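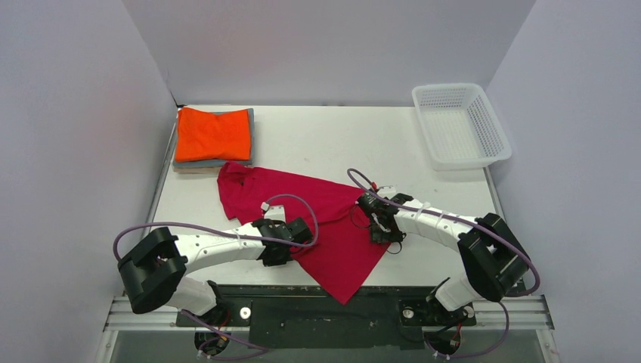

One student in the Tuesday group asked whether a shirt has to be completely flat before the first fold, or whether the wrinkles can be worked out along the way. Flatten it first. Any bunching left in a sleeve or around the neck gets locked in by the first fold and makes the bundle thicker on one side, and the next garment on the stack will tilt.

## Unit 11: Folding T-shirts for a stack

Reading: Florkley handbook, the section on knits. Skip the part on hangers.

**Laying out**

- Clear enough table for the whole shirt. Finished pieces go in a back corner - the stack in the photo has orange on top, then gray, then beige.
- Find the shoulder seams by feel and pull them apart gently.
- Smooth from the collar toward the hem with a flat hand. Don't drag the fabric.
- Bring any part that hangs over the front of the table back onto it.

**Folding**

1. Front side down, collar away from you.
2. Fold one side in toward the middle and lay the sleeve back on itself.
3. Repeat on the other side. The two long edges should be parallel.
4. Bring the hem up to just below the collar, then fold in half again.

We use the Urau fold in this course. The Katiyar fold leaves a narrower bundle and is covered in Unit 12.

**Stacking and baskets**

Put the closed edge toward the front. Keep the basket off to the side until the stack is done, then lift the stack in with both hands, one underneath.

For next time: fold the same T-shirt five times and write down which step gave you trouble. Bring the shirt with you.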